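Handout 2: Fat-soluble vitamins in supplement form

Read before the Monday session. Bring the worksheet from handout 1, with the label terms filled in.

## 1. Scope

This handout covers vitamins A, D, E and K as sold in capsules, tablets and oil drops. Water-soluble vitamins are dealt with in handout 3. Food sources are mentioned only where they affect how a supplement is used.

## 2. Absorption

Fat-soluble vitamins are taken up in the small intestine along with dietary fat. Bile salts break the fat into small droplets (micelles), and the vitamin is carried into the cells of the gut wall inside them. It then passes into the lymph before reaching the blood.

Two consequences:

- A capsule taken with a meal that contains some fat is generally better absorbed than one taken on an empty stomach.
- Conditions that reduce bile flow or fat digestion also reduce uptake. Coeliac disease, cystic fibrosis and blocked bile ducts are the usual textbook cases.

## 3. Storage in the body

Vitamin A is held mainly in the liver. Vitamin D is held largely in body fat, vitamin E in body fat and cell membranes. Vitamin K is stored in small amounts and turned over quickly. A large store means that a missed dose matters little, and that an excess is slow to clear.

## 4. Units

Labels use micrograms (µg), milligrams (mg) or international units (IU). The IU measures biological effect, so the conversion differs for each vitamin. For vitamin D, 1 µg equals 40 IU.

Worked case: the Cledwood drops used in class state 500 IU of vitamin D per drop.

500 ÷ 40 = 12.5 µg per drop

Two drops therefore supply 25 µg. Do not apply the factor of 40 to vitamin A or E.

## 5. Reading the label

Record the following for each product on the worksheet:

1. Chemical form (for example retinyl acetate, beta-carotene, cholecalciferol)
2. Amount per unit and units per daily serving
3. Carrier oil, if given
4. Pack size

The Nutonura pack holds 60 capsules with a serving of 2, so it lasts 30 days. Students often enter the amount per serving in the column for amount per capsule. Check this first if totals look doubled.

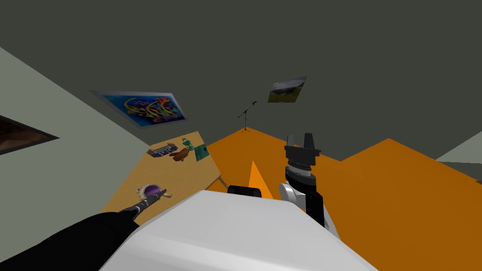
**Why is beta-carotene treated separately from retinol when setting upper limits?**

The body converts beta-carotene to vitamin A only in part, and conversion falls as stores rise, so it does not cause the liver damage seen with excess retinol. High-dose beta-carotene supplements carry a different concern, a raised risk of lung cancer in smokers.

## 6. Interactions

Vitamin K opposes warfarin, and a sudden change in intake can alter clotting. High doses of vitamin E may increase bleeding in people on the same drug. Orlistat lowers the absorption of fat-soluble vitamins, and a supplement is normally taken at bedtime, apart from the drug.

Complete worksheet rows 1 to 4 before the session.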